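Informe de avance para la Fundación Grumard
Proyecto: Rehabilitación y catalogación del archivo parroquial y municipal de Zerthorpe
Periodo: segundo semestre de trabajo, cerrado en junio

Presentamos el segundo informe de avance del proyecto financiado por la Fundación Grumard. El primero cubrió el traslado de los fondos desde el sótano del ayuntamiento y la compra de estanterías. Este se ocupa de la limpieza, la descripción y la apertura parcial a consulta.
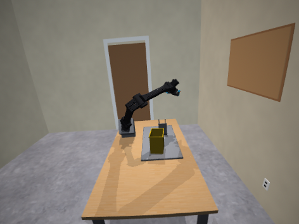
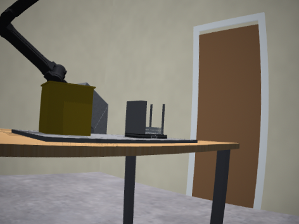
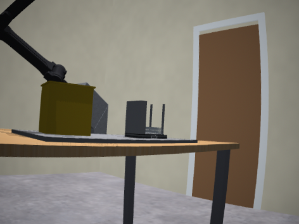
1. Estado general

El inventario inicial estimaba un total de 2891 unidades entre legajos, libros encuadernados y planos sueltos. Al cierre del periodo se han limpiado y descrito 2231. Quedan pendientes los protocolos notariales más antiguos y la serie de quintas, que llegaron con más daño del previsto: cubiertas pegadas entre sí y tinta corrida en los márgenes.

La limpieza se hace en seco, con brocha y goma en polvo. Las piezas con moho activo se apartan y se envían al taller Kocsis, que las devuelve en lotes. El segundo lote volvió con tres semanas de retraso y eso desplazó la descripción de los padrones.

2. Catalogación

Se ha seguido el cuadro de clasificación aprobado en el primer informe, con dos cambios. Las actas de la cofradía de regantes pasan a formar serie propia, porque su volumen lo justifica y las consultas que recibimos se concentran ahí. Los planos del canal de Tornham se describen hoja por hoja; antes figuraban como un único expediente.

Las fichas incluyen título, fechas extremas, extensión, estado de conservación y signatura antigua cuando se conserva. En varios libros de cuentas hay dos signaturas superpuestas y se han recogido ambas.

3. Digitalización

Se han digitalizado 665 unidades, con prioridad para los padrones y las actas de riego. Los libros de gran formato no se abren lo suficiente para el escáner disponible y habrá que contratar el servicio fuera. Hemos pedido presupuesto y lo adjuntaremos en cuanto lo recibamos.

4. Consulta pública

La sala abre dos mañanas por semana, de diez a una. La mayor parte de las peticiones son genealógicas. También han venido dos grupos del instituto, y un estudio de ingeniería ha pedido copia de los planos del canal.

5. Presupuesto

El gasto se mantiene dentro de lo aprobado salvo en cajas de conservación, donde hay una desviación de aproximadamente 1000 euros por la subida de precio del proveedor. Proponemos cubrirla con el remanente de la partida de transporte y solicitamos la conformidad de la Fundación antes de hacer el cambio.

6. Próximo semestre

Terminar la descripción de los protocolos notariales. Recibir el tercer lote del taller Kocsis. Publicar el catálogo en línea, al menos las series ya revisadas. Revisar la humedad del depósito pequeño, que en abril superó varias veces el límite fijado y donde de momento funciona un deshumidificador prestado.

Las facturas y el listado de series completas se envían por separado.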